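# Pillowcases, caps, and the state of chore robots

June notes, mostly about cloth.

A reader, Vlastimil Hubáček, asked whether I still hold to what I wrote last year, that a machine would load a dishwasher in an ordinary kitchen before it folded a fitted sheet. I do. The gap has gotten wider, if anything.

Rigid objects are in decent shape. A plate has one geometry. Once the system has an estimate of where the plate is, the grasp can be planned, and the estimate stays good while the plate moves. Errors come from occlusion, glare and stacked items, and all three respond to more training data. The demo I saw at Makside in the spring cleared a rack of mixed dishes with one dropped mug. It was slow. Slow is acceptable at two in the morning when everyone is asleep.

Cloth has no fixed geometry. Pick it up and the state you measured no longer exists. Every grasp creates a new shape, and most of that shape faces away from the camera. People handle this with touch and with habit: you run a thumb along a hem until you reach the corner. Parallel fingers can't do that. They close on whatever is between them, and with no tactile sensing the controller has only motor current and finger position to go on. One layer of twill and two layers of twill read nearly the same.

Bontu Gebretsadik runs finishing at Dostham, a small sewing shop that does caps, aprons and seat covers. I spent a morning there, partly to see which steps she would hand over if she could. Her list:

- turning sewn pieces right side out
- seating them on a form for inspection
- picking lint
- stacking by size

Cutting has been automated for years and she doesn't think about it anymore. Sewing she wants to keep with people, at least for anything with a curved seam. The list above is what eats her day. The current order was 1508 pieces, and each one gets pulled onto a form, checked along the seams and pulled off again.

Pulling onto a form sounds easy because the form does half the work. It constrains the cloth, which removes most of the possible states. What's left is tension. Pull too little and the seam sits crooked; pull too much and you stretch the bias. A person corrects this with several small pinches, each placed after looking at the result of the last one.

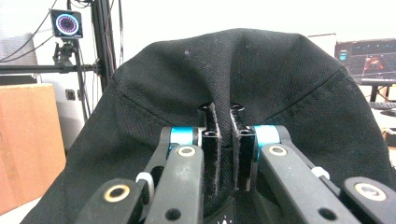
The pinch itself is close to solved. Friction pads and a modest closing force will hold a fold of midweight fabric most of the time. Choosing where to pinch is harder, and knowing when to stop is harder still. I have yet to see a published success rate for "the seam is straight now" that I would trust, mainly because everyone defines straight differently. Bontu's definition is that she doesn't reach for it again.

Iñaki Olmedo disagrees with me on the timeline. His view is that 1000 good demonstrations of one garment on one form is enough for a usable policy, and that a shop with long runs could collect those in a couple of weeks. Possibly. My objection is changeover. Dostham switched materials 11 times last month, and a policy that learned black twill may do something odd with waxed canvas. Retraining per fabric is a cost that belongs in the estimate.

At home the numbers are worse. A household has no long runs. My laundry basket holds one of everything, inside out, with a sock in the sleeve.

So, current scorecard, my opinion only:

- Dishes: close, for patient people.
- Floors: done, apart from cables.
- Seating fabric on a form in a shop: plausible with a person nearby.
- Folding mixed laundry: demo quality.
- Fitted sheets: no.

Feven Gebru has promised me cycle times from the Notetti trial once they have a full week of them. I'll post the table when it arrives, failures included.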